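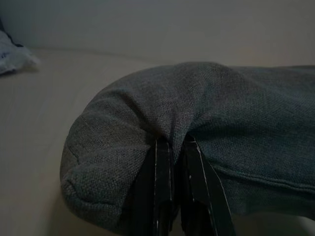 Speaker notes: Do we believe the label?

Talk to the Trestirard sewing and mending group, 15/03/2024. Forty-minute slot, leave time for tea.

1. Opening

Thank Jeanie Rennie for the invitation. She asked for something cheerful about eco fabrics. Say up front that I'm going to be a bit of a grump.

Ask for hands up: who has bought something in the past year partly for a green tag on it? Keep my own hand up. I've got the cardigan at home.

2. What the tag says

Read out the Stindent swing tag in full, slowly. "Kinder fibres for a gentler world." Pause. Kinder than what? Gentler how? There isn't a number anywhere on it, front or back.

Then the Andemov one, which does have a number: "made with recycled content, saves up to 200 litres of water". Go through the words. "Made with" could mean a thread of it. "Up to" includes zero. And 200 litres against which garment, made where, by whom? I wrote to them in November and got a very friendly reply with a discount code.

Don't do the voice for the email. It got a laugh last time but it was a cheap one.

3. My own small survey

Be clear that this is one person with a notebook. I went through the racks at three shops over a couple of months and read 1,434 tags. Of those, 851 made some sort of environmental claim. The ones that gave me a way of checking the claim, such as a report or a certificate number I could look up, came to 17.

Someone will say that I picked bad shops. Maybe I did. They were the shops I could get to on the bus. I'd be happy to see somebody else's notebook.

(If asked: a logo by itself didn't count. A logo with a licence number did.)

4. Recycled polyester

Most of it starts as drink bottles. A bottle can often be made into another bottle. Once it's a jumper, the next step is usually the tip, and mixed fibres make that worse. So I'm wary when the bottle story is told as a closed circle.

Concede the fair point: it generally takes less energy than making polyester from scratch. I don't dispute that. I dispute the picture of a leaf next to it.

Shedding – keep this short. Recycled or not, it sheds in the wash. Don't get drawn into filters, we'll be there all night.

5. Natural isn't a free pass either

Cotton is thirsty in some places and less so in others, depending on rain and irrigation. Wool comes from an animal that burps. Bamboo on a label is very often viscose, so ask how it was processed. Pass round the Shimada sample card here and ask people to guess the fibre by feel. I got most of them wrong.

6. What I do now

Look at seams first. Pull gently either side of one and see if daylight comes through. Check whether there's any allowance left to let out. Hold the cloth up to a window. Wear what I've got, including the silly cardigan.

I can't prove that this beats buying the right label. I suspect it does, for me, mainly by slowing me down at the till.

7. Questions

Likely ones: op shops (yes, though they're drowning in stuff), hemp (ask me in a few years), "so should we buy nothing?" (no, I bought socks yesterday).

Get the sample card back before people head for the urn.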